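Dralell Two-Strap Batting Tee – quick review

Writing this between practices so bear with me. Bought the Dralell tee in September after our old Cormier finally gave up (rubber cup split, base wobbled, whole thing leaned like a drunk). Paid 38 bucks on sale. Used it most nights since with my two kids, 10U and 13U, plus a few of their teammates.

Setup

Easy. Base, stem, cup. No tools. The instructions are one page and the drawing on it is wrong, shows the stem upside down. Took me a second to figure out.

Height

Goes low enough for the little one's knee-high pitch and high enough for the 13U to work up in the zone. Twist collar holds fine for line drives. Hit down on the ball and it'll slip an inch or so – you reset it, no big deal. Gets annoying after a long bucket tho.

Base

Heavy. 17 pounds with the plate in. Doesn't tip on grass, doesn't tip on turf. Did walk a little on the garage concrete, so I put an old bath mat under it. Carry handle is too narrow for a grown hand.

The cup

Best part. Soft, ball comes off clean, hardly any drag. Kids say it feels like nothing. We're past 400 swings easy and the cup has one small nick, from a foul tip off the end of the bat. The Cormier was chewed up way before that.

What I didnt like

- Paint flakes off the base. Got it on the car seat.
- Straps for the carry bag are junk. One popped the first week, second one is going.
- Spare cups sold in packs of 2 only, and the shipping costs more than the cups.

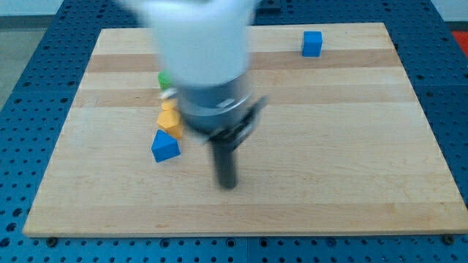

Versus the Mostley

Borrowed a Mostley from the Darnley league shed for a weekend. Lighter, folds up, nicer bag. Also fell over every time my older kid got hold of one. Fine for a travel bag or for tee ball. For real cage work I'd take the Dralell, no question.

Who should buy it

Anybody with a net in the yard and a kid who actualy hits. If yours is still in tee ball, save the money.

4 out of 5. Would be higher with a decent strap.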